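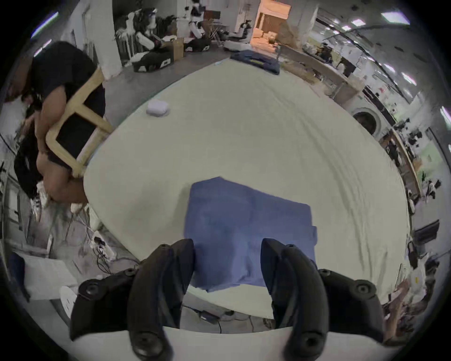 Folding season at Plolum

September has been laundry month for us, and I can't say I mind! Nicanor Tlapale and his crew have been gathering folding examples for the Masanja project, one cloth at a time, with the hand-held grippers. A person does the folding, the gripper keeps a record, and later on the learning system gets to study the whole lot -- wrinkles, second tries and all.

The goal is 300 good folds, split among 7 people, and Nicanor likes everyone to stop after 20 and stretch their hands (mine were grateful, I'll tell you that much). T-shirts are the slow ones. Loubna Lamrani, who looks through every recording afterward, asks that we please lay the shirt out fully before starting, sleeves included, and go easy on the corners. 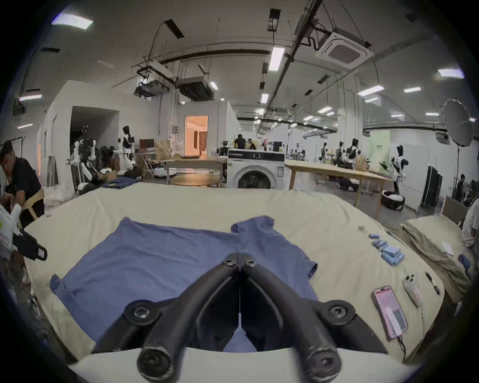
A blue T-shirt laid out face-down under the gripper.

If you'd like a turn, drop Loubna a note.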